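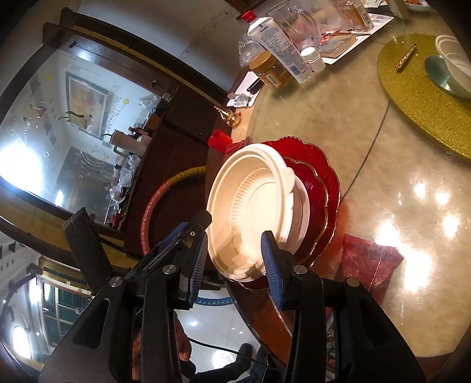
White bowl on stacked plates, red scalloped pair underneath.

Search this site Search Go

How to Work Out Plates and Bowls for a Buffet

3 min read

Running out of plates halfway through a buffet is easy to avoid if you do the count before you shop. The method below works for any self-serve meal, from a family lunch to a hall full of people.

1. Start with the guest list. Use the number of people who have said yes, and add the people serving the food. They eat too, usually last.

2. Count trips, not people. Most adults go up twice and take a clean plate each time. Allow 2 dinner plates per person. Children under ten usually need one.

3. Add bowls by menu. Soup, chili and fruit salad need a bowl. Green salad doesn't. If only one dish needs a bowl, buy one per person and stop there.

4. Treat dessert separately. A small plate per person is enough, put out after the main food has been cleared. If the small plates are on the table from the start, people use them for bread.

5. Round up to full packs. For the Skirnadley supper last December we had 129 people coming and bought 300 dinner plates in packs of 50. The leftovers went in a lidded box and were used by spring.

Setting out the stacks

Put plates at the end of the table where the line begins, and bowls next to the dish they are for. Keep stacks to a height you can lift with two hands. Tall stacks lean, and thin plates stick together, so fan the edges with your thumb before you set them down.

If you are mixing patterned plates with plain ones, put the largest on the bottom. Save the patterned ones for the head table or for dessert if you don't have enough for everyone.

Forks and napkins go at the far end. Nobody wants to hold them while serving themselves.

Keep one unopened pack under the table. Write down how many you used that night, while the empty wrappers are still in the trash bag, and keep the number with your menu for next time.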